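### 3.2 Setting and participants

The study took place in two long-term care homes operated by Cullinane, referred to here by their site names, Skusiten and Jokura. Skusiten is a 103-bed home in a mid-sized city. Jokura is smaller, with 70 beds, and serves a mostly rural catchment. Both had moved from a unit-based staffing model to small households before recruitment began, although Jokura had kept its central dining room.

Residents were eligible if they had lived in the home for at least three months and could take part in a short conversation, with or without a family member present. Personal support workers, nurses and recreation staff were eligible if they worked at least two shifts a week on a participating household. Agency staff were left out, as few of them returned to the same household often enough to complete the second interview.
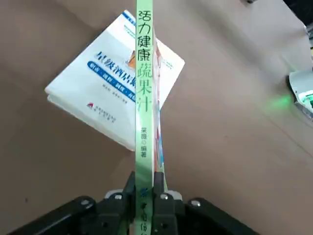

### 3.3 Procedure

Consistent assignment was introduced household by household, starting in March. Under the earlier schedule, staff rotated every four weeks. Under the new one, each worker stayed with the same group of residents for the length of the study, and shift swaps were permitted only within the household. The scheduling rules were drafted by the first author and revised after two meetings with the union local.

Interviews were carried out by Róisín Tully, who had no prior connection with either home. Each followed a guide covering morning routines, meals, bathing, and who the resident would ask for if something was wrong. Residents could stop at any point and resume another day - several did, usually around lunch. Staff interviews were held during paid time and away from the household.

Shift records were exported from Prosus, the scheduling software in use at both sites. The export held just over 2,000 shifts. We removed orientation shifts and any entry without a household code. Data collection closed on Aug 25, 2019.

### 3.4 Measures

Continuity was measured as the number of different workers who gave direct care to a resident over a four-week period, with lower values meaning greater continuity. Night shifts were analyzed separately. Resident-reported choice was measured with a 13-item scale read aloud by the interviewer, with response cards in large print. Items left unanswered were not imputed. 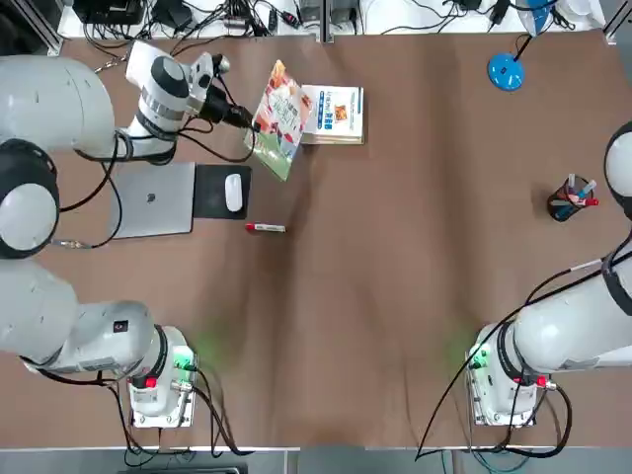
**Figure 2.** Tabletop with two white robot arms mounted along its near edge.

Missed bathing days were taken from the care record and checked against the household's paper log. Where the two disagreed, the paper log was used. Disagreements were more common at Jokura, where entries were often typed up at the end of the shift.

### 3.5 Analysis

Interview transcripts were coded by Solène Pichon and Róisín Tully using a shared codebook. They coded the first six transcripts together, then worked separately and met weekly to settle differences. Continuity scores were compared before and after the schedule change within each household. We did not pool the two sites, given the difference in dining arrangements.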